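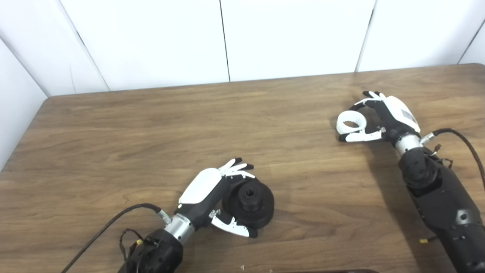 Figure 3. Bimanual setup seen from the head camera, with the black part at the left hand and the white ring held in the right.

4. Bimanual Mating of Round Parts

4.1 Task and workspace

The task studied in this section is the mating of two round parts, one with a hub and one with an open center. The left hand handles the hub part and the right hand handles the ring. The robot has to bring the two together above the table, line up the hub with the opening, and push until the flange stops the motion. Neither part is fixed to the table at any time, so an error made by one arm has to be taken up by the other.

We chose this task after earlier trials with pegs in a clamped block. In those trials the second arm did very little, and a policy trained on one arm alone scored almost as well. Mating two free parts does not allow this. It also puts the fingers of one hand close to the fingers of the other, and that is where most of our trouble started.

The workspace is a wooden table between white panels (Figure 3). The grain of the tabletop was left uncovered. In a pilot run we covered it with a plain gray mat, and the policy trained on the mat failed often when the mat was taken away. The reverse transfer was much better, so all data reported here were recorded on the bare wood.

4.2 Observations and actions

The policy receives the head view, the joint positions of both arms and both hands, and the motor currents of the fingers. There are no wrist cameras. We tried them in the pilot run and found that the fingers blocked the view at the moment of contact - the one moment at which a wrist view would have been useful.

Actions are target joint positions for arms and hands, sent in chunks. A chunk is 12 steps long. After the first half has been carried out, a new chunk is predicted and blended with the rest of the old one. Longer chunks gave smoother motion in free space but reacted too late when the ring touched the hub off center.

4.3 Demonstrations

Demonstrations were recorded by teleoperation with the Onder glove interface. The operators stood to the side of the table and worked from the head view only, so that they would not rely on anything the policy could not see. In total 3112 demonstrations were kept for training. A demonstration was dropped if a part left the table or if the operator changed the roles of the two hands partway through.

Starting positions were varied by hand between demonstrations. The hub part was started either flat or on its side. The ring was started flat, leaning on a small block, or already in the grasp of the right hand. This last condition was added at the suggestion of Fredy Henao, who noticed that pickup failures were hiding the results for the mating phase. Training on all three conditions together worked as well as training a separate policy for each, and we report only the joint policy.

4.4 Baselines

We compare against two methods. The first, Usuga, predicts the actions of each arm with a separate network and shares only the image features. The second, Ernix, plans the motion of the ring in the frame of the hub part and uses a scripted search once contact is felt. Both were given the same demonstrations or, for the scripted part of Ernix, the same tuning time on the robot. Our own method, Kokmont, uses one network for both arms and adds a loss on the predicted pose of one hand relative to the other.

4.5 Results

Kokmont finished the task more often than both baselines in every starting condition. The gap was smallest when the ring began in the grasp and largest when both parts had to be picked up. Usuga usually reached the parts without difficulty but lost the alignment afterward. Its two arms would each make a reasonable correction, and the sum of the two corrections was too large. Ernix was steady during alignment and slow after contact. Its search also assumed a firm grip on the ring, and when the ring turned between the fingers the search had no way to notice.

Removing the relative pose loss from Kokmont brought back some of the behavior seen with Usuga. Removing the finger currents mattered less than we expected while the hub part was flat and a good deal more when it was on its side.

4.6 Failure cases

We went through the failed trials of Kokmont and sorted them by the phase in which they began. Of these, 11 began in the pickup of the hub part, usually with a fingertip pressing on the flange and rolling the part out of reach. Another 2 ended in contact between the thumbs. The safety layer stopped the arms in both cases and no hardware was damaged. The remaining failures began during alignment and had no single cause that we could identify, although a low grasp on the ring was common among them. A regrasp step before alignment may help here. We have not tested it with the current hands, and the demonstrations contain too few regrasps to learn it from the existing data.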